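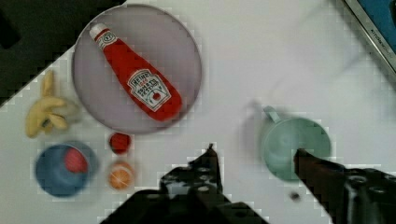 How to set up a play kitchen table for small children

By Zoriana Stelmakh

When my son was small, all his play food lived in one deep box. He turned the box over, looked at the heap and went away. After this I began to lay the things on a table before he came in from the garden, and he stayed with them for a long time. I do it now with the little group I look after in the mornings. It needs only a few minutes.

What you need

A low table with a plain top. White is good, the colours show well on it. My table is 70 cm long and this is enough for two children.
One big plate, one bowl and one cup with a handle. Plastic is best for the youngest ones.
Play food, 4 or 5 pieces. I choose fruit and something from the cupboard, for example a banana, a tomato, half an orange and a bottle of ketchup.

Preparing the food

Wash the pieces in warm water with a little washing-up liquid and dry them with a towel. Hollow pieces can hold water inside, so press them over the sink and leave them on the rack until evening. Look at each piece for cracks. Anything small enough to go fully into a child's mouth must stay away from children under three. If you are not sure, keep it for the older ones.

If you use a real bottle, wash it very well and glue the cap. A toy bottle is easier, and children know the red ketchup one at once.

Laying the table

Put the plate down first, a bit to one side. Do not fill it. Set the bowl near it and place one round fruit inside, so the child sees that things may go in. Leave the other pieces on the table next to the dishes. The cup I put on the opposite side, with free space between. Children like to have a place where they can cook.

Do not make it too tidy. My friend Lukian Horobets arranged everything in a straight line for his daughter and she was afraid to touch it!

Playing

Sit down and ask for something simple: "May I have an orange in my bowl, please?" Then wait. With older children you can play café - one is the cook, one brings the plate, and you are the hungry guest. Colours come by themselves, for example "give me something red".

Changing the pieces

Change two pieces every week and put the old ones in a bag. When they come back in February, they are like new.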